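Cable dress on the Zekusura cell, part 2

The left arm on our two-arm Zekusura cell had been dropping its wrist camera stream for a while, always with the elbow folded. A continuity check put the fault in the last stretch of the camera lead, past the elbow joint. I ordered a spare from Nygård and swapped it on a Thursday.
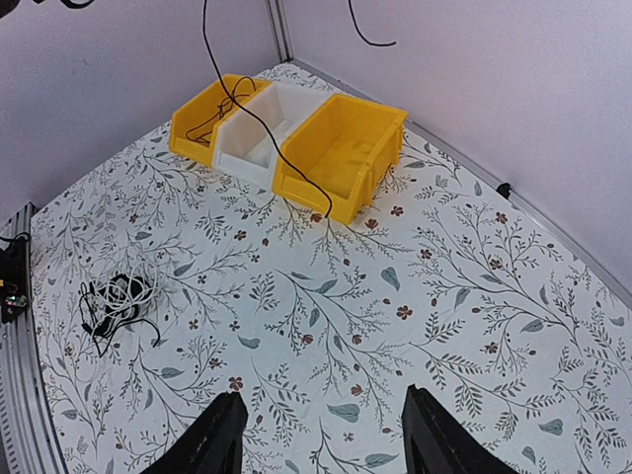
The old routing left too little slack at the wrist. Haruto Murakami did the original dress and allowed for joint travel, but the sleeves went on later and took up the service loop. I added 5 cm and moved the tie point.

Slack has its own cost. Loops that hang below the wrist can end up between the fingers, and they catch on anything with a lip. The black cable running down to the front yellow bin is what I mean – one snag there and the connector takes the load. I now jog both arms through full travel at low speed before enabling the planner.
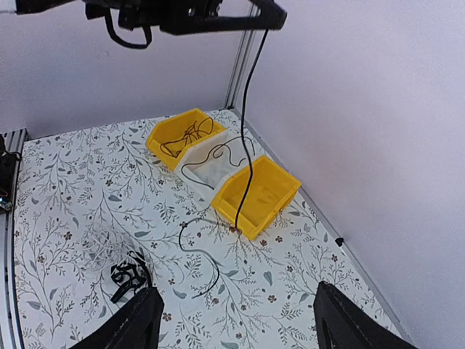

Camera calibration comes after the dress, never before. The mount moves slightly when the tie is tightened. My residual was nearly 2 pixels before I redid it.

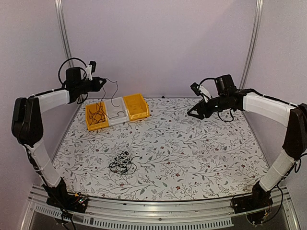
Both arms, sleeves on, with the bins at the back left.

Last job was re-zeroing the grippers. Open fully, save, close, check the reading, repeat 3 times.
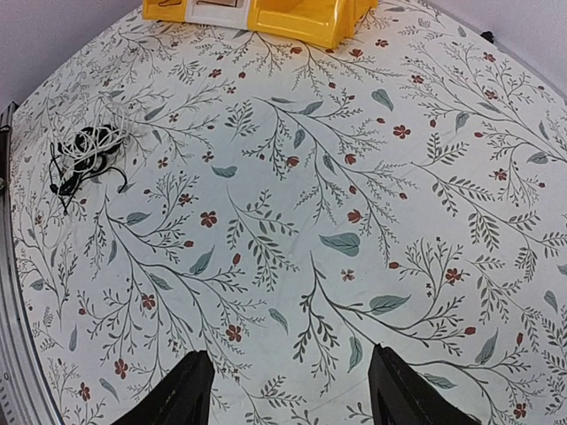 Still open

The right arm has the same tie point and will get the same change in December. Fault 343 is still in the log and I have no explanation for it.

Comments

Eskil Hägglund: Hook-and-loop or zip ties at the wrist?

Author: Hook-and-loop. Zip ties cut into the jacket on the last lead.

skivisik_fan: We saw 343 after a firmware update. Cleared on a cold start.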